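Equipment budget: what to settle before September

Monday, June 12, 2023

The second round of equipment requests closes in September, and the Drulcombe hall is again the largest line. The plan covers hand-held grippers, replacement finger pads, and a second year of service on the Ternerell arms. Shahram Nazari has asked that every request list running costs next to the purchase price. Last year's did not, and the pads alone came to 2700 dollars that had been booked under "misc."

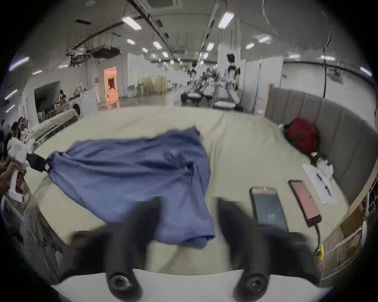
Hand-held grippers should be budgeted in pairs. A single unit is fine for picking up small parts, but cloth work needs one tool to hold a corner while the other gets into position, as with the blue garment on the cream table cover. A pair also means two sets of fingers and two chargers, and the chargers are the item people forget. Groltido quotes them separately. Please put them on the same request so that they ship together.

Finger pads are a consumable. Our order for the year is 200, and the supplier's lead time is long enough that a late order will leave a gap. We are asking for the curved fingers again — the flat ones are cheaper, but they need a different mount and we would have to buy those too.
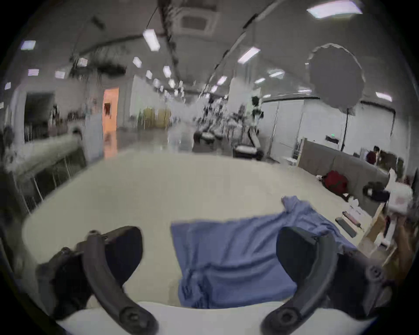 Cloth handling with a hand-held gripper, Drulcombe hall.

Floor space has to be part of the plan as well. A robot on a wheeled base needs clear floor to turn in, plus a spot to charge. Su has measured the hall and has 92 square meters marked for mobile units. If your request includes a new base, send her the footprint and the turning radius before you send the quote. Tables, shelving, and lighting come out of the furniture line and should not be added to a robot request.

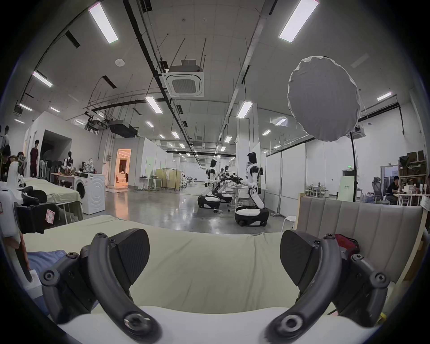

Can we lease the arms instead of buying them?
Leasing is allowed for terms of up to 2 years, provided the service contract is included in the monthly price. Send both the lease and purchase quotes to Shahram with the request form.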